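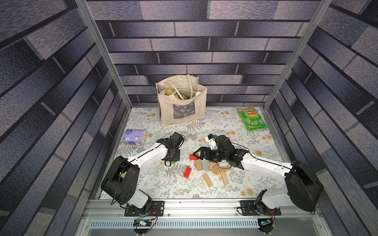
Grimshaw

Packing order for a single canvas tote

Last updated: Friday

Members of the Skolurville household board are invited to comment on the packing of one canvas tote for an outing. The bag is cream, with two looped handles and a dark gray patch on the front. It already holds a number of items. Two items remain to be placed: a bag of Lay's potato chips, cucumber flavor, and a package of tissues in lavender and purple with cartoon animals on it. I would be grateful for advice on the order in which they should go in.

Brudidwood_Pantry
The board's standing guidance is that chips are placed last and upright, with the top seal facing the opening. A bag of chips is mostly air and should bear no weight. The tissues may be laid flat beneath it.

Pola
I must respectfully disagree with the previous member. Tissues are the item most often requested during an outing, and placing them under anything defeats their purpose. They should stand on edge against the side of the tote, where they can be reached without disturbing the food.

Brudidwood_Pantry
The point about access is accepted. I would note, however, that a tissue package stood on edge tends to slide down within 20 minutes of walking, after which it lies at the bottom and must be dug out.

Grimshaw
Would it be acceptable to remove the snacks and begin again? The tote stands up well as it is, and I am reluctant to disturb it.

Skolurville_East
Beginning again is the correct procedure. Small snacks should form the base, the tissues should go along one wall, and the chips should close the top. If the chips stand above the rim, they should be carried separately – the handles will otherwise press on them.

Pola
I support this arrangement, with one reservation. An open tote in November weather offers no cover to whatever is on top. Members who expect rain may wish to fold a cloth over the chips.

Grimshaw
My thanks to all. I shall repack on the lines suggested by Skolurville_East and keep the tissues on the side nearer the body.

Comments (2)

Hallway_Shelf: Our household carries the chips by hand in every case. I see no merit in packing them.

Pola: That leaves one hand fewer for doors.

Related threads
Canvas or nylon for weekly errands (3,611 views)
Storing opened snack bags (1,189 views)
Washing a tote with a printed patch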